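Water notes, part 2: chasing sulphate in a bitter

The last batch of bitter finished at the gravity I wanted and still tasted flabby. Same malt, same yeast, same hop bill as the one before it. The only thing I had changed was the water, having moved house to Mestevbridge in June and carried on dosing salts as though I were still on the old supply.

The local water is soft. My test kit puts alkalinity low and calcium lower, which suits a pilsner and does very little for a bitter. At the old place the tap water arrived with a fair load of sulphate already in it, so my gypsum addition was only ever a top-up. Applied to the new supply, the same addition left the beer well short.

For the rebrew I kept the recipe fixed and altered only the mineral profile. Batch size was 24 litres into the fermenter. I split the gypsum between mash and kettle, and left the calcium chloride where it was. Mash pH was read on a cooled sample, 20 minutes after dough-in, and came in slightly high. A small dose of lactic acid brought it back. I would add the acid to the strike water next time and save the fiddling.

Yeast was the Skillow ale strain, repitched from a jar in the fridge. It is a heavy flocculator and will drop early if the wort is allowed to cool overnight, so I held it steady and roused it once on the second day. My notebook has that fermentation down as unremarkable, a word I use as praise.
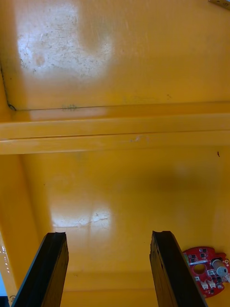

Posted by Grorkanano in Brewing, Water
Filed from the shed

The gravity readings gave me one thing to sort out. The hydrometer and the refractometer disagreed by 2 points at the end of fermentation, even after the alcohol correction. I checked both in distilled water. The hydrometer was reading high, so I have taped the offset to the tube. Any final gravity on this site from before the move should be treated with some suspicion.

On flavour, the extra sulphate did what the books say it does. The bitterness is drier and finishes sooner, and the crystal malt has stepped back a little. There is a faint minerally edge when the beer is very fresh — it had softened by the second week in the keg. I prefer it at cellar temperature. Straight from the fridge it tastes thin.

I also tried the Hauksdóttir method for late hops, which means a long stand below 80 degrees in place of a flameout addition. The aroma was better. The extra trub was a nuisance and cost me a couple of litres at transfer, so the kettle needs a proper hop filter before I do it again.

Next up is the same beer with the chloride halved. The yeast is already out of the fridge.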